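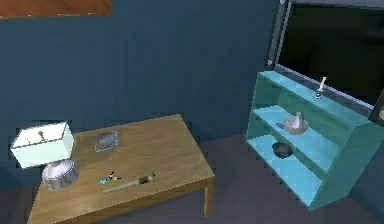 Someone replied to my last thread asking why I bother gathering examples in simulation at all when the real arm is sitting in the next room. Fair thing to ask, so I'll answer it in a few posts.

Short version: I get far more of them per day. We closed the Misberg set this week with 974 episodes. On the real arm in July I was getting through a small part of that, and half my time went to putting things back where they started.

Misberg is the living room set. The tasks are all pick up, carry, put down. Things like "take the lamp off the coffee table" or "move the dark round object on the bottom shelf to the table."

Every episode is driven by a person. We tried a scripted planner first and the policy trained on it moved well until something was slightly off, then it froze. People fumble, back up and try again. I want the backing up in the data.

The controls are a plain hand controller and a screen. New drivers need a while to get used to judging depth. I throw out each person's first 6 episodes. I used to keep them and it hurt more than it helped.

After that I replay everything. Of the 974, I kept 904. Most of the rest were the object getting pushed through a surface, or the driver letting go early and the physics engine calling it a success anyway.

The success check is the part I trust least. It only looks at the final pose of the object. If a tool rolls off the table and happens to stop in the target area, that gets marked good. I find these by watching, and I have not found a faster way.
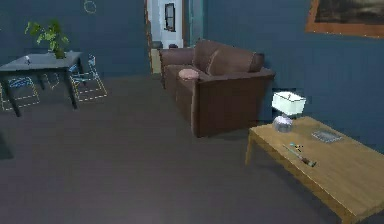
Room layout matters more than I expected. In the first version of Misberg the furniture never moved, and the policy learned the path to the coffee table by heart. Shift the couch a little and it drove straight into the armrest.

So now the start position of the base changes every episode, and the furniture changes between batches. Small objects get new spots each time. Long thin tools are still the worst. They lie flat, the grasp has to be nearly perfect, and drivers get impatient with them.

Another question I get is whether the rendering is good enough. It's flat, and the shadows are simple. For this stage I don't care much. We swap wall colors and textures later, in Bralance, and the replays come out with the same motions and new surfaces.

What doesn't carry over is contact. Friction on a real tabletop is nothing like the number I typed in. That's why there's still a real set. It's called Thân, it's small, and it gets mixed in at the end of training.

Storage note for the people who asked: we save 2 camera streams per episode plus joint states and the text instruction. I keep the simulator state too, so I can render a new view later without driving it again. That has saved me more than once.

The rejected episodes are kept in their own folder with a reason next to each one. I'd like to train the success check on them at some point.

Next set is Zedgate, a kitchen. Drawers and doors, so a lot more contact. I expect to throw out a bigger share. Will post the keep rate when I have it.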